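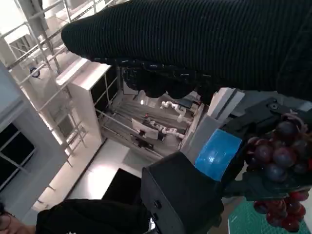

From: Ksawery Marciniak
To: thevar-users
Date: Jul 23, 2022
Subject: Re: [thevar-users] grasp node drops to IDLE when wrist cam mask goes above threshold

Hi Bartosz, all

Short on time so answers inline, sorry for the mess. Read the bit at the end even if you skip the rest, it affects anybody on the July branch.

Bartosz Kubiak wrote:
> We moved the Lirutville cell to the July branch and now the grasp
> node goes to IDLE in the middle of a hold. Object is a bunch of
> grapes, gripper closed, nothing commanded. Log says:
>
> grasp_mon: occl_ratio over limit, releasing track
> grasp_mon: state HOLD -> IDLE
>
> It does it whenever somebody puts an arm in front of the wrist
> camera. Gloved hand, dark sleeve, top half of the view is gone.
> On the old branch the same thing gave a warning and carried on.

Yes. Old branch had the occlusion check in the tracker, warning only. I moved it to grasp_mon so that the planner could see it, and the monitor treats any lost track as "no object". Which is fine in APPROACH and plain wrong in HOLD. My fault, not yours.

Fix is in the fludwood-hold branch. In HOLD the monitor now ignores occl_ratio as long as finger position stays inside the deadband. Track is frozen, not released. When the mask clears it re-inits from the frozen pose and only complains if the new one is too far off.

> Second thing. Segmentation gives us one blob for the grapes and
> part of the finger. The upper grapes are nearly black and so is
> the finger, the lower ones are red and you can see light through
> them. It splits the bunch in two at the color change and then
> glues the top half to the gripper.

Known, sort of. Two causes I think.

First, the self mask. You are projecting the finger from the old URDF, check the finger_pad link, if there's no <origin> change in the last commit you have the old one. The blue pad gets masked OK but the flat plate at the top of the finger sticks out of the mask, and that's what the grapes get merged to. Rerun prallach-calib with the gripper open, takes 20 poses. Don't try to save time with fewer, the roll estimate goes bad and you won't notice untill later.

Second, the merge step uses mean color per region. Useless for fruit like that. Set merge_mode to boundary. Slower but it looks at the edge between the two regions instead of the averages. For me it keeps a bunch in one piece most of the time. Highlights still cut small holes, fill_holes: true and forget about it.

> Do we need to raise the exposure? Background is very bright on
> one side, there is a light in view that is blown out completely.

No, leave it. Lower if anything. Auto exposure is the thing to kill, when a black sleeve fills half the picture it opens up and the rack and floor go white, then the sleeve leaves and you get a bunch of junk frames. Fix the exposure, set gain by hand. And crop the metering to the finger area if your driver lets you (ours doesnt).

> Also the view is sideways in the viewer. Is this expected?

Expected. Camera is mounted that way, the viewer shows the raw stream. There is a rotate flag in the viewer config but PLEASE don't put it in the driver, the extrinsics assume raw. Somebody did that last month and the planner was happily sending the arm off to one side.

> Timing, for what it's worth: the release comes 174 ms after the
> first frame over the limit.

Thanks, that fits. Filter window plus one monitor cycle. Raising the window to 500 would hide it for short occlusions, but don't, you'd be slow on real drops too. Take the branch.

What I'd do, in this order:

1. pull fludwood-hold, rebuild grasp_mon and the msgs package (both! message changed)
2. prallach-calib
3. merge_mode boundary, fill_holes true
4. fixed exposure
5. one hold with the sleeve in the way, record the bag, send me the bag if it still goes IDLE

Now the part for everybody. On the July branch, HOLD -> IDLE also clears the collision object attached to the gripper. So after a false release the planner believes the hand is empty and plans as if there was nothing in it. With grapes you get a mess on the cutting mat. With something rigid you can hit the rack. Until you have the fix set clear_on_idle: false in the monitor config and detach by hand after each place. Annoying but safe. Issue 43 in the tracker has the config snippet, I'll close it when the branch is merged.

Haven't tested any of this with two arms on one planner. If someone has a pair set up and an hour to spare, tell me.

Ksawery

--
thevar-users mailing list
To unsubscribe send a message with "unsubscribe" in the subject to the list request address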